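December, late. Reran the door task in simulation with the new action chunking, 997 episodes, same seed list as the baseline. The Dirnwood scene is unchanged apart from the horizon, which is down to 5 steps. Taha wanted it longer. I think the long horizon is what hurts us near the panel, where the policy commits to an approach and then can't correct it.
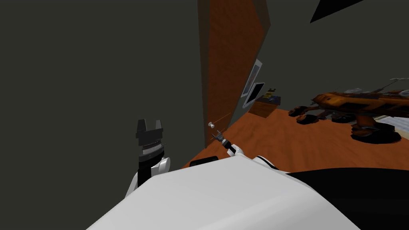
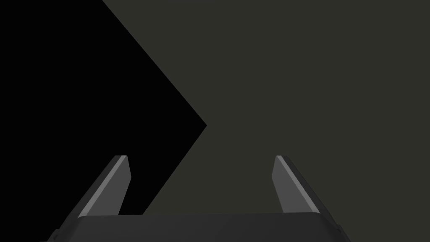
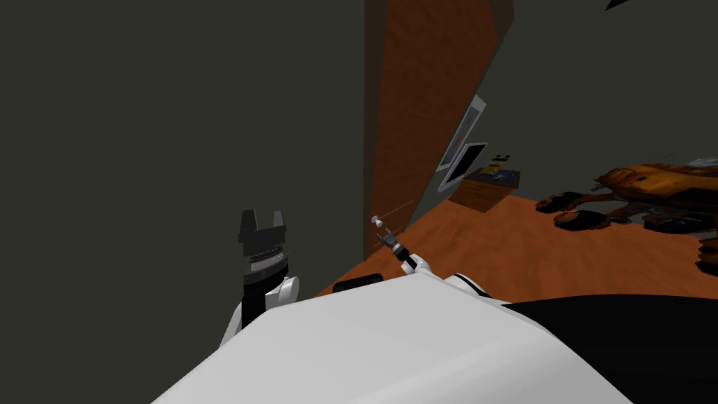
Renders from the Dirnwood scene, grippers open.

Success went from 900 in the last table to nothing I can quote yet, as Leszek found that the checker was counting a timeout as a pass when the final contact flag was set. So both columns have to be rescored. Wrote the fix, queued it on Storken, job 1436.

Method note: joint noise is now added before the chunk is smoothed. The old order filtered most of it out, so the robustness figures in the draft mean less than they claim. Must tell Joonas before he edits that section.

Tomorrow: rescore the baseline first, then plot error against distance to the door. Ask Matúš for his camera dropout script.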